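Term Project Report: Do Table Codes Change How Long People Wait to Order?
Course: Intro to Service Operations
Final version (fixed the chart labels, appendix is still short)

1. Background

Small restaurants keep moving to phone ordering. Guest scans a code, menu opens, order goes to the kitchen. Paper menu stays in a drawer somewhere. We wanted to know if it saves any waiting time or just moves the waiting to a different spot. Most of what we read in class was about big chains. Not much on small places with one kitchen and a short menu, so we picked one.

Our site was the Masow, a tea and noodle house in Lorkstead. Tables are big and shared, lights are low in the evening. The ordering system there is Wotaseo, which runs inside a chat app, so no download. Before that they used order pads.

2. Question and method

Main question: how much time goes by between sitting down and the kitchen getting the order?

We timed 552 orders over 4 weeks. 304 by phone, the rest on paper pads. Start of the clock = last guest in the group sits. End of the clock = ticket prints. Groups that moved tables were thrown out. So were groups who ordered part by phone and part out loud, becuase we couldn't agree where to put them.

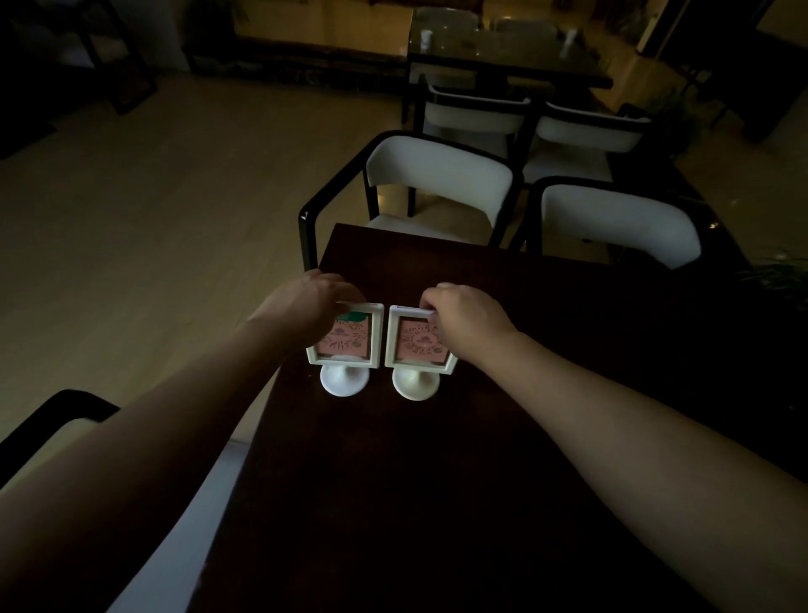

Why stop the clock at the ticket and leave out the food?
Cooking time depends on the dish and how backed up the kitchen is, and neither one has anything to do with how the order came in.

Timing was done with a plain stopwatch and a paper sheet. Two of us timed the same groups on the first evening to check. We were close on the end time, not so close on the start. People stand back up, go wash hands, take coats off. After that we wrote the rule down: last guest seated, ignore anyone who gets up again. Should of done that before day one.

3. What we found

Lunch: phone orders got in faster. Clear gap, same every week. Most lunch guests come alone or in pairs, know what they want, scan and go.

Dinner: gap mostly gone. Bigger groups, one phone, everybody leaning in. Somebody reads the menu out loud to the rest. With a paper menu two or three people can look at once. In the largest groups the pads were a little quicker.

First-time guests were slower by phone at any hour. We marked a group as first-time only if they told the server, so that number is surely low.

We also handed out a short survey and got 76 back. Common answers:
Pictures of the food helped.
Hard to find the add-ons (extra noodles, less ice).
Hard to see how much the total was until the last page.
Older guests asked for the pad more. We didn't ask for ages so can't put a number on this.
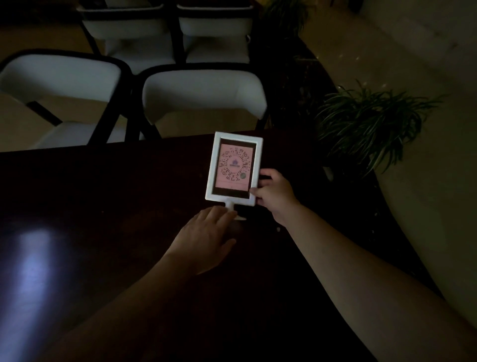 Lorkstead, November

Second round of visits. Went back for two more evenings to look only at errors. An error = staff had to change or cancel a ticket after it printed. Phone errors were mostly double orders, two people at the same table adding the same dish. Pad errors were mostly handwriting and wrong table. Double orders take longer to fix, since the kitchen may have already started both.

We asked if the system could show one shared cart per table. It can, but it was turned off. The owner didn't know the setting was there. Turned on for the second evening and we saw fewer doubles, but one evening is one evening, so we don't claim anything from it.

4. Comparison site

Meireles, a bakery cafe a few blocks over, counter service only, no table codes. We thought it would be a good baseline. It wasn't really. The line is the whole wait, and people decide while standing in it. We kept the notes but left the times out of the main table.
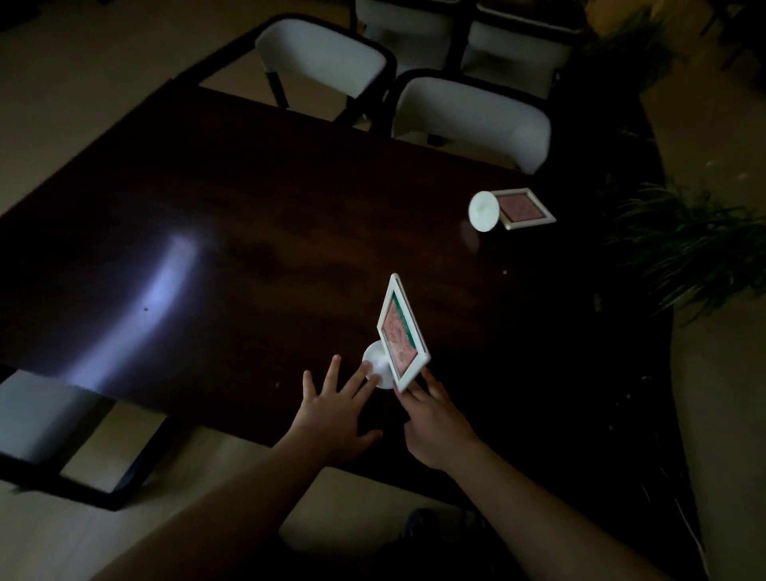
Fig. 3. Table stands, evening visit.

5. Problems with this study

One restaurant. Guests picked their own method, so fast people may just like phones. Weather was bad in week two and lunch was thin. Survey was in English only. We never got the kitchen's own log, which would of been better than our stopwatch for the end time.

6. Suggestions for the site

Leave the shared cart on.
Move add-ons to the first screen of each dish.
Show the running total.
Keep two paper menus on every big table at dinner.

7. Next steps

If another group takes this over: get the log first, fix the start rule on day one, and split dinner by group size from the beginning. We did the split afterward from notes and some sheets had no group size on them. Raw sheets are in the department folder, scans are a bit crooked but readable.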